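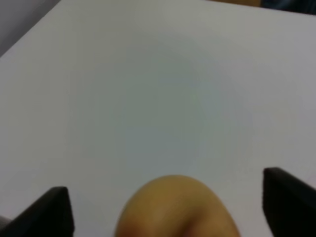

Does the Shibata gripper kit stop when it loses its hold on an item?
Only in its slow mode. At full speed, the kit we tested carried on with the rest of its routine after the item had dropped, and no alarm was raised until the cycle ended.

The Hirthorpe test room reviewed the Shibata two-finger gripper kit for small packing and sorting jobs. The kit was bought through Daltirach, the regional supplier, at the standard price. It was mounted on the Altitham bench arm we use for all gripper reviews. Neither company saw this review before it was posted.

Setup
The kit includes the gripper, two pairs of finger pads, a wrist camera, a cable set and a printed guide. Installation took 45 minutes. The guide is clear on wiring and weak on software. The page on grip force refers to a menu that does not appear in the version supplied, and we found the setting under "Tool limits" instead. The camera cable is short for an arm of this size and should be tied down at the elbow before the first run.

What went wrong
The main test was a run of 500 pick-and-place cycles on a white tabletop, using light, rounded items with a smooth surface. Pick-up was reliable for the first 270 cycles. After that point, items began to slip during the lift. There were six drops in the full run, all with the standard pads and all with the arm at full speed.

A dropped item is an ordinary event on a packing bench. Our concern is with the response. The gripper judges its hold by finger position alone. When a smooth item slid out slowly, the fingers closed by a small amount, and the controller treated the change as normal settling. The arm then moved to the drop-off point, opened the fingers and returned. On one cycle the item had rolled back under the wrist, and the arm came down on it with enough force to trip the joint limit. The arm stopped correctly at that stage. A hand in the same place would have been struck first.

We repeated the test in slow mode, where the controller checks finger position more often. Slips were caught in every case and the arm held still until it was reset. The cost is speed, as each cycle takes far longer.

Supplier response
Daltirach answered our report promptly and sent a revised settings file. With the file loaded, the full-speed fault became less frequent but did not go away. We were told that a software update is planned for March. We have not tested it and have given no credit for it in our rating.

Other points
The soft pads held smooth items better than the standard pads, although they mark easily and must be cleaned between runs. The fingers are well made and showed no play at the end of testing. Noise is low. The emergency stop worked each time it was pressed.

Rating and advice
The Shibata kit is rated Acceptable with Conditions. Sites that already own it should fit the soft pads, keep the arm in slow mode and place a fixed guard on any side of the bench that staff can reach. The kit should not be used at full speed beside an open work area until the update has been released and checked on site.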